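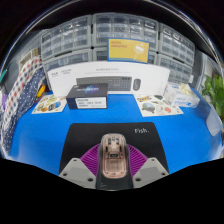
Ratón de carcasa transparente, con la rueda y los circuitos a la vista.

Preguntas frecuentes sobre las tardes de reparación de Lekavo

Nos escribís mucho (¡y nos encanta!), así que hemos juntado las dudas que más se repiten. Si la tuya no aparece, mándanos un correo o pregunta directamente en el mostrador.

¿Qué es una tarde de reparación?

Un rato largo en el que vienes con algo estropeado y lo abres en compañía de alguien que ya ha abierto unos cuantos parecidos. Tú sujetas el destornillador. Te explicamos por dónde empezar, qué medir y cuándo conviene parar, y si hace falta soldar te prestamos el soldador y te enseñamos a usarlo. Abrimos los martes de cinco a nueve.

¿Necesito saber algo de electrónica?

Nada de nada. Viene gente que no ha cambiado un enchufe en su vida y gente que restaura amplificadores de válvulas, y lo bonito es que acaban hablando entre ellos. Si quieres llegar con algo leído, la ficha «Antes de abrir un aparato» de nuestra web se lee en lo que tarda en hacerse un café.

¿Qué puedo traer?

Casi cualquier cosa que puedas cargar tú sin ayuda: radios, lámparas, tostadoras, teclados, ratones, auriculares, juguetes, relojes de cocina, batidoras, máquinas de coser, mandos a distancia. También ropa y bolsas con cremalleras rotas, para eso tenemos la mesa de costura.

¿Y qué no aceptáis?

Microondas, televisores de tubo y cualquier aparato de gas. Los dos primeros pueden guardar tensiones muy peligrosas aunque lleven días desenchufados. Tampoco abrimos baterías hinchadas: si sospechas que la tuya lo está, no la cargues, no la pinches y llévala al punto limpio.

¿Cuánto cuesta?

La primera visita es gratis. A partir de la segunda pedimos 12 euros por tarde, con las herramientas incluidas. Los recambios van aparte y los cobramos a precio de compra. Una resistencia, un trozo de cable o un par de tornillos no te los vamos a cobrar nunca.

¿Hay que reservar?

Sí, por favor, desde el formulario de la web. Cuéntanos qué traes, la marca y el modelo si los encuentras (suelen estar en una etiqueta por debajo) y qué le pasa. «No funciona» nos sirve de poco; «se enciende y se apaga a los dos segundos» nos da una alegría enorme.

¿Quién está en las mesas?

Gebremedhin Asfaw lleva la mesa de electrónica y Hajnalka Erdős la de costura y mecánica pequeña. Los dos contestan preguntas con muchísima paciencia, también las de sobremesa.

¿Por qué os gustan tanto los ratones de ordenador?

¡Porque son la puerta de entrada perfecta! Un ratón con cable trabaja con una tensión muy baja, suele abrirse con uno o dos tornillos y casi siempre falla por lo mismo: un pulsador gastado, pelusa en la rueda o un cable partido justo donde entra en la carcasa. Es el aparato que recomendamos para estrenarse. Si haces clic una vez y el ordenador entiende dos, tráelo, que el pulsador se cambia en una tarde y te vas sabiendo soldar.

Los tornillos de mi ratón no aparecen por ningún lado. ¿Viene pegado?

Mira debajo de los patines, esas láminas deslizantes de la base. En muchos modelos están ahí escondidos. Despégalos despacio, con un poco de calor de secador, y déjalos boca arriba sobre papel encerado para que no cojan polvo. Si quedan arrugados se pueden comprar sueltos, y son baratos.

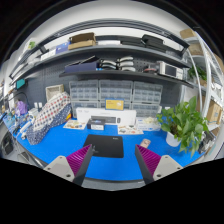 Alfombrilla negra sobre el banco azul; detrás, los cajoneros grises.

¿Cómo organizo las piezas pequeñas en casa?

Nos lo preguntáis casi tanto como lo del precio. Mi consejo después de muchos cajones: clasifica por lo que buscas, no por lo que compras. Un cajón de «tornillos de plástico» se usa; un cajón de «cosas del pedido de marzo» no se vuelve a abrir. Etiqueta con cinta de papel y lápiz, que se cambia en un segundo. Y deja siempre un cajón vacío para lo que estés desmontando esa semana.

Para no perder el orden al desmontar, dibuja el aparato en un folio y pega cada tornillo con cinta en su sitio. Parece de colegio y funciona de maravilla.

¿Qué herramientas compro para empezar?

Pocas. Un juego de puntas de precisión decente, unas pinzas finas, un multímetro sencillo, una púa de guitarra para separar carcasas y alcohol isopropílico. El soldador puede esperar a que hayas probado el nuestro. No compres el maletín de 125 piezas: usarás nueve y las otras se te caerán cada vez que lo abras — yo tengo uno y sigo encontrando puntas debajo del sofá.

¿Me garantizáis que saldrá funcionando?

No podemos. Desde que abrimos llevamos apuntadas 1.036 reparaciones en el cuaderno, y también apuntamos las que no salen. A veces falta el recambio, a veces un chip ha muerto y no compensa. Aun así te vas sabiendo qué le pasaba, y las piezas sanas pueden servir para otra cosa.

¿Pierdo la garantía si abro el aparato?

Si todavía está en garantía, no lo abras y reclama primero a la tienda. Guarda el tique, haz una foto del fallo y pide la respuesta por escrito. Si te dicen que no, ven con los papeles y lo miramos juntos.

¿Pueden venir niños?

¡Claro! A partir de los ocho años y con una persona adulta al lado. Hay gafas de protección de talla pequeña, y lo que más triunfa es desmontar teclados viejos. Para soldar pedimos que tengan doce cumplidos.

¿Recogéis aparatos viejos para piezas?

Sí, sobre todo teclados, ratones, cargadores y radios. Déjalos en la caja de la entrada con una nota que diga qué les pasa. Si es un disco duro o un móvil, borra tus datos antes de traerlo. Impresoras no, que ya no nos caben.

¿Prestáis herramientas para llevar a casa?

Por una semana, sí, dejando una fianza. Quedan fuera la estación de aire caliente y la máquina de coser. El catálogo tiene 300 artículos y se puede consultar en la web, con buscador y todo.

¿Dónde estáis?

En el patio interior del edificio Oltarar, segunda puerta a la izquierda. Hay timbre, pero con el ruido no siempre lo oímos: si nadie abre, golpea el cristal. Se entra sin escalones y las bicicletas pueden dormir en el patio hasta las nueve y cuarto.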